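Is the Korkton wrist camera kit worth it for a small arm?

Posted in Robot Arms and Grippers
6 comments · 18 people found this useful

We have a tabletop arm at Wendon that sorts and places light goods, and we want to start on flower arranging: picking up artificial stems and setting them in a vase. The arm has one overhead camera now. It does fine with boxes and cups, but once the gripper is over the vase it blocks its own view of the opening.

I am looking at the Korkton wrist camera kit. It is $398 with the bracket, the cable and the calibration card. There is also a cheaper one from Olmedo, but I can't find anyone who has used it on anything but flat parts. Has anyone run the Korkton kit on stems or other thin things? I mainly want to know if you can still see the rim once there are leaves in the way, and if the bracket stays put.

Share · Follow

Armelle Hervieu
4 comments

We've had the kit on our arm since December and flower work is most of what it does. Short version: yes for seeing into the vase, with some limits on leaves.

The camera sits off to one side of the gripper, so you look down at the opening at a slant. For a vase with a wide enough mouth you get the rim and a good part of the inside. Dark vases are harder. I'd start with a light, matte one, and keep clear glass for later, as the ribbed kind throws reflections and the stems behind it go blurry.

Leaves are the real trouble. Artificial stems with large leaves hang down between the camera and the vase, and the software that comes with the kit will sometimes pick a leaf edge as the rim. We fixed most of that by turning the wrist before each placement so the big leaves stay at the top of the view.
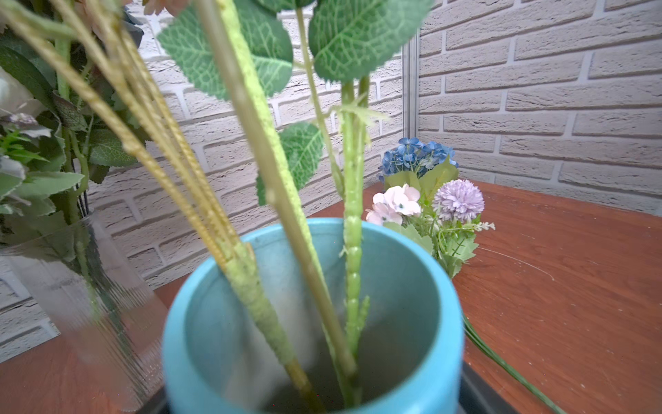
Dokthorpe Makers' Hall — Robotics Group

The blue vase is the kind I would pick for a first setup. You can see the stems going in and the opening is still clear, even with the big leaves over it. The spare flowers lying on the table behind it are close enough to confuse the detector if you leave the search area wide. Draw the area tight to the vase in the settings page and save it under its own name, or it goes back to the default when you restart.

Other things I'd want to know before buying:

The bracket is fine. It comes with 4 screws and I put thread locker on them. It has not moved since.

The cable is too short if your arm reaches far out. We bought an extension, and the image dropped out until we moved to a powered hub.

Focus is fixed. Anything closer than 80 mm goes soft, so the last bit of the placement is done half blind. For stems that has been good enough.

Calibration took me most of an evening the first time. The printed guide skips a step — you have to home the wrist before you show it the card. The download version has it right.

I haven't tried the Olmedo one so I can't compare.

Helpful · Reply · Share

gantry_pete
1 comment

Get the Olmedo and save your money. A camera is a camera.

Helpful · Reply · Share

shelfbot
1 comment

I have used both, though on cable ends and not on flowers. The Olmedo camera has a sharper picture, but the mount is a clamp and it slips if the wrist turns a lot. I ended up drilling a plate for it. If you have the tools for that, it's a fair choice. If you want to bolt it on and get going, buy the Korkton and a longer cable.

Keep your overhead camera either way. I use it to find the part and only switch to the wrist view for the last stretch. With the wrist camera alone the arm spends a lot of time looking around for things.

Helpful · Reply · Share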